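Votville Small Car Register - README

Read this first if you plan to quote anything from the tables. The register lists small cars seen parked on public streets in Votville and Osstead, with the emphasis on models that were never officially sold here and got in by way of private import, house moves or somebody's stubbornness. It is a hobby list with tidy columns. Please don't treat it as a survey of what people drive.

Last revised 23 July 2023. Maintained by Carmela Villa.

What's in it

The main table, sightings.csv, has 700 rows. One row is one car on one occasion, so the same car can turn up several times if it lives on a street that gets walked a lot. I have tried to join repeat sightings through the car_id column, but I only trust that column where the car has something odd about it, like a mismatched door or a roof rack left on all year. Two silver hatchbacks of the same age parked outside the same bakery may well be one silver hatchback.

The second table, models.csv, lists every model name used in the first one, with body style, doors and where it was originally sold. The third, streets.csv, gives each street and how many times it was walked. Use it. If you divide nothing by anything you will conclude that Derkach Street is the small car capital of Europe, when all it has is a good coffee shop and a contributor who lives above it.

Columns that need a warning

model: Filled in from the badge where there was one. Where the badge had gone, somebody guessed from the shape of the lamps. Guesses have a "g" in the next column, and I would throw them out for anything serious.

year_est: I nearly removed this. People are sure they can tell a car's age by looking at it, and when we checked 12 cars against their paperwork, 6 were wrong, mostly by a facelift or so. It stays because two people asked for it.

import_route: What the owner told us, if we met the owner. Owners tell good stories. One car is entered as a former embassy runabout and I don't believe it for a minute, but I have nothing to put in its place.

condition: Scored 1 to 5 by whoever was standing there. A 3 from one person is a 4 from another, and nobody scores their own car below 4.

length_mm: Taken from printed brochures, never from a tape measure. Brochures disagree over whether the towing eye counts.

What's not in it

No number plates, no house numbers, no faces. Anything in a garage or behind a gate was left out, so the cars people care about most are probably missing. Vans are excluded, except for four that got in before I made the rule and which are marked as such. Electric quadricycles are out as well, and I am tired of the letters about it.

On popularity claims

The local paper used an early version to say that tiny imports were "taking over" Osstead. They were not. Walks doubled that winter, after a wet December in which hardly anyone went out, and the count went up with them. If you see a trend in this data, check the walks before you check anything else. I have yet to find one that survives it.

The same goes for the claim that imported cars last longer. We only see the ones that are still here.

Parts and trim notes

The notes folder holds short text files on badges, wheel centres, clips and lamps, written while trying to tell one version of a car from another. They are useful for identification and poor for restoration. The file on Marken door clips in particular copies a seller's list word for word, and I would not order from it. 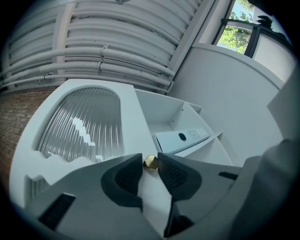 Small parts cause more arguments in the register than whole cars do. A seller will swear that a fixing is original to a special edition, and the price follows the swearing. I am wary of anything judged on colour and shine alone: plenty of small round things are gold-coloured and catch the light nicely along the top, like the one held between the two dark grey finger pads, and a look like that wouldn't get a car into the special_edition column. We ask for a printed trim code or a brochure page. Without either, the entry says "unknown", and there are a lot of unknowns.

Corrections

Send the row number, what you think is wrong and how you know. "Everyone knows" will be filed with the others. Changes go into changes.txt with the old value kept next to the new one - I have been talked into a wrong correction before and had to undo it by hand.

Use

Free to copy and reuse, with the name of the register and the revision date. If you drop the guessed rows, say so. If you keep them, say that too.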